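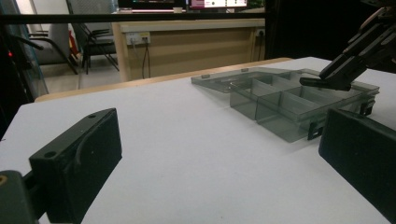
Uketti Divided Box with Hinged Lid, Smoke Gray

Small parts storage / Boxes and cases / Uketti

Sold singly. Also sold as a set of 2.

What it is

A shallow plastic box with a hinged lid and fixed walls inside that split it into rectangular compartments. The plastic is tinted gray and you can see through it. It holds screws, beads, fuses, fishing swivels, earring backs and all the other stuff that ends up in a mug on the windowsill.

Uketti's own sheet calls it a "complete organizing system." It's a box. We have stocked divided boxes for a long time and we have yet to meet one that organized anything by itself. You will still have to sit down with the mug.

Why we carry it

We turned down the first version. The lid on that one stopped a little past upright, so it was forever dropping onto the back of your hand while you were picking out a washer. Cheuk-hei Chang, our buyer for this section, sent it back with a note and did not expect to hear any more. The current version has a lid that folds right back and lies flat on the table behind the box. That one change is most of the reason it's on this page.

With the lid lying flat you also get a thin tray out of it. The rim is raised, with small bumps along it, and it will hold a few loose parts while you work. Uketti makes a lot of noise about this "second work surface." We'd call it handy. Don't pour a whole compartment into it, and remember to clear it before you close up. Everyone forgets once.

The tint

We were doubtful about smoke gray and we still are, a little. Clear plastic shows you more, and that's just how it is. The argument for the tint is that scratches don't stand out as much, and a box that lives in a tool bag gets scratched within the week. On a white or pale bench the walls show up as darker lines and it's easy to see which compartment is which. On a dark bench, under a weak bulb, black screws in a gray box are a nuisance. If most of what you store is black or dark blue, buy the clear Vundus instead. It costs a bit more and the lid doesn't open as far, but you'll be able to find things.

The latches

Small dark tabs. They click, and you can work them with a thumbnail. Uketti says they are rated for 4000 openings. We don't know who sat there and opened them, and the sheet doesn't say whether the box was full or empty at the time, so take that number the way you'd take the mileage on a tire ad. What we can say is that the box on our own counter gets opened all day by customers who are mostly not careful, and its latches still hold. That was a box from the November delivery.

They are plastic latches on a plastic box. Step on it and you'll be shopping again. We can't get spare latches and we've asked more than once.

The compartment walls

Fixed. They don't slide and they don't lift out. Some people hate this. If you want one long slot for drill bits, this isn't your box, and no amount of careful snapping with pliers will make it your box (we've seen the results and we won't take them back).

The good side of fixed walls is that parts can't creep underneath. With loose dividers there's always a gap at the bottom, and anything as thin as a washer finds it. Birsen Güneş at the repair counter moved her watch screws out of a box with removable dividers for that reason and has stuck with fixed walls ever since. She does say the corners could be rounder. Square corners are hard to get a fingertip into, and a very small screw will sit in one and refuse to come out. Tip the box a little, or use tweezers.

What about the lid seal?

There isn't one. The lid closes down over the compartments and that keeps ordinary hardware where you put it. It doesn't make the box watertight, dustproof or any of the other words you'll find in reviews. Seed beads and glitter can travel between compartments if the box rides upside down in a bag. We tried it with fine sand, which was a mistake, and it took most of a lunch break to clean up.

If you need a real seal, look at the Tyagi cases. They have a gasket. They are also twice as thick and the latches are stiff enough to annoy you every single time.

How much will it hold?

The sheet says up to 2000 small parts. Which small parts? It doesn't say. Pinheads, presumably. We'd ignore it and think about what you have. A modest household mix of wall plugs, picture hooks and wood screws goes in with space left over. A serious collection of M3 hardware in different lengths does not, and you'll want the set of 2, one for bolts and one for nuts and washers.

Long parts are the usual disappointment. Measure your longest screw before you order and then call us. We keep one at the counter and will put a ruler to it while you wait.

Stacking

Closed boxes stack, in the sense that one will sit on top of another. They don't lock together. Carry a tall pile across a room and the top one will go its own way. Uketti sells a carrying rack that is supposed to fix this. We had it in for a season and it cost more than the boxes did, so we dropped it. A wide rubber band does the job.

The Wurside drawer unit takes them lying flat, though only with the lid closed, and you have to pull the box all the way out to open it.

Looking after it

Wash by hand in lukewarm water with a drop of dish soap. Dry it well before the steel goes back in.

No dishwasher. The hinge is the part that suffers.

No acetone, no brake cleaner, no sticker remover. They cloud tinted plastic and it won't polish out.

Labels: a paint marker on the lid works and wipes off with rubbing alcohol. Paper labels work too, but the glue stays behind.

Keep it off the dashboard in summer.

In the package

One box, in a cardboard sleeve. No labels, no tweezers, no insert. The sleeve has a printed grid on the back for writing down what goes where, which is a nice thought, and it'll be in the recycling by evening.

Returns

Unused boxes come back the usual way. A hinge that arrives cracked gets replaced, just send a photo. Lids that cracked after being bent back while the box was hanging half off a table are not a fault, and we'll say so politely.

Questions we get

Is it food safe? Uketti doesn't claim it is, so we won't either. People do use it for vitamins. That's up to them.

Can I buy only the lid? No.

Does it smell? A bit, for a day or two. Leave it open near a window.

Is it good enough for a fishing boat? For swivels and split rings, on a calm day, sure. Salt water gets in and then you have a box of rust. See the Tyagi.

Will the color match my older Uketti boxes? Probably not exactly. The older gray ran a shade browner, and they change it without telling anyone.

Do you sell it in clear? Uketti has promised a clear one. We'll list it when there's a carton of them in the back room.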